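Chapter 4
Describing Work as a Process

After reading this chapter, you should be able to:
Explain the difference between a department, a task and a process
Set the start and end points of a process before mapping it
Write a step at a level of detail that other people can use
Identify handoffs and say why they deserve attention
Choose a process owner and describe the owner's duties

Opening Case: The Order Desk at Komelell

Komelell makes replacement parts for commercial kitchen equipment. It has 185 employees, most of them at its plant in Trurnside, and it ships to repair shops and restaurant suppliers. For many years the company measured itself by department. Sales tracked orders taken. The warehouse tracked boxes shipped. Accounting tracked invoices sent. Each department had a monthly target and each usually met it.

Customers were less satisfied than the reports suggested. An order for a stocked part could leave the building the same day or sit for more than a week. When a repair shop called to ask where its order was, the call was passed from desk to desk. Hannelore Eder, the operations manager, asked each department how long an order took. Sales said a few minutes. The warehouse said half a day. Accounting said it depended on the warehouse.

Eder then did something the company had not done before. She picked 110 closed orders from the previous quarter and wrote down, for each one, the time it entered the company and the time the carrier picked it up. She also noted each time the order changed hands. Most orders had been worked on for less than an hour in total. The rest of the time they were waiting - in an inbox, in a tray, or in a queue for credit approval.

The credit approval step drew the most discussion. Any order over $3,000 needed a signature from Andri Danzer in accounting. Danzer signed them in a batch late in the afternoon, after the last carrier pickup. He had never been told when the carrier came. The warehouse, for its part, did not know that the signatures were done in a batch. Both departments were following their own written procedures correctly.

Komelell moved the signing to midmorning. It also asked Theresia Fankhauser, who ran the order desk, to act as owner of the whole path from order to shipment. Her job title did not change. We will return to her work in Section 4.5, and to the resistance she met from the sales group in Chapter 7.

4.1 What a Process Is

A process is a set of connected steps that turns an input into an output for someone who needs it. The person who needs the output is called the customer of the process, even when that person works for the same company. Payroll has customers. So does the mail room.

A task is a single piece of work, usually done by one person at one time. Checking an address is a task. A department is a group of people who report to the same manager. Processes are made up of tasks, and most of them cross departments. An organization chart shows who reports to whom, but it does not show how an order moves through the building. For that you need a different kind of drawing.

Students sometimes ask whether a project is also a process. In this book we treat a project as work done once, with a planned end, and a process as work that repeats. Building a new warehouse is a project. Receiving goods at that warehouse is a process. The line between the two is not always sharp, and Exercise 4.6 asks you to argue a few cases.

4.2 Setting the Boundaries

Before mapping a process, write down where it starts and where it ends. The starting point should be an event, such as "customer submits order." The ending point should also be an event, such as "carrier signs for package." Avoid using a department as a boundary. "Sales" is not an event, and two people in the same room may picture different things when they hear it.

Boundaries that are too wide lead to maps that fill a wall and are never finished. Boundaries that are too narrow hide the waiting time between groups. At Butt, a regional moving company, the first team to study damage claims began its map when the claim form arrived. The team found little to fix. Khanyisile Du Plessis, who led the second attempt, moved the start back to the packing visit at the customer's home. The second map had only a few more steps, but it included the inventory sheet, where most of the disputed claims began.

4.3 Levels of Detail

A process can be described at several levels. The top level names the process in a few words. The next level breaks it into major steps, and each of those can be broken down again.

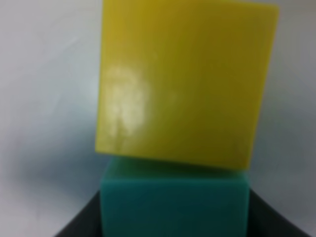 Figure 4.1 A yellow cube stacked on a teal-green block.

For most purposes, two levels are enough at the start. Write each step as a verb followed by a noun: "check credit," "pick parts," "print label." If a step contains the word "and," it may be two steps. If a step has no verb, it is probably a department or a document.

A useful test comes from Kamrul Khan, a trainer at Funau who has taught mapping to office and plant staff. Khan asks a person who does not do the work to read the map aloud to a person who does. Wherever the second person interrupts, the map needs another look. The test takes about 2 hours for a process the size of the one at Komelell.

Key terms in this section: level, major step, subprocess, handoff. Handoffs are taken up next, in Section 4.4, starting with the order records that Eder collected.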